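My first hill climb season, written up before I forget it 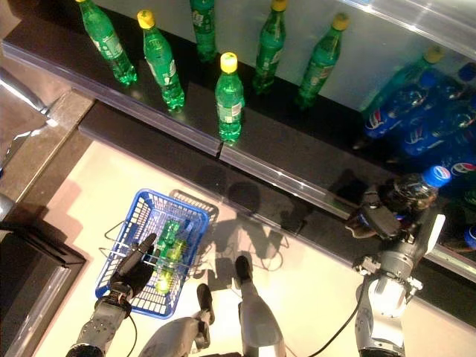 Blue Pepsi bottle, green ones still on the shelf.

I said I would write this up in January and then I didn't, so some of the details may be off. I ran 6 events last year in the hatchback, all of them in the road-going class, and finished every one. My best result was fourth in class at Plostton. My worst was last, also at Plostton, in the rain.

The car is nothing special. I paid 2,000 for it with a noisy rear wheel bearing and a folder of old receipts. Holger Wallin helped me fit the seat and harness in his garage, and we spent most of a weekend getting the seat rails to line up with holes that were drilled for a different seat. In the end we made new brackets. If you are doing the same job, buy the side mounts first and measure from those.

Plostton has 27 marshal posts on the way up, which sounds like a lot until you see how narrow the road is. The first part is easy. You leave the line, take second, take third, and there is a long left that opens up. After that comes the bridge, and I got the bridge wrong all year. I kept braking before it, when the people in my class brake after it, in a straight line, with the car settled. Frøydis Backlund walked the course with me before the last event and showed me where she turns in. I took 6 tenths off my time that afternoon.

Tires were the big expense. I started on a set of Vorex that came with the car and they were fine in the dry once they had some heat in them, but you only get one short run at a time, so they mostly had no heat in them. I moved to a softer set halfway through the season. I also drop the pressures now before the first run and check them again at the top while we wait to come back down.

The waiting is most of the day. You get maybe four runs between eight in the morning and five in the afternoon. Bring a chair — I didn't, the first time, and sat on a wheel.

For this year I want a better differential and new front pads. Do-yoon Byun is selling his old diff and I am going over to look at it next month. I have also entered the two-day event at Grurkent, where the start line is on a slope and I will have to learn to use the handbrake properly.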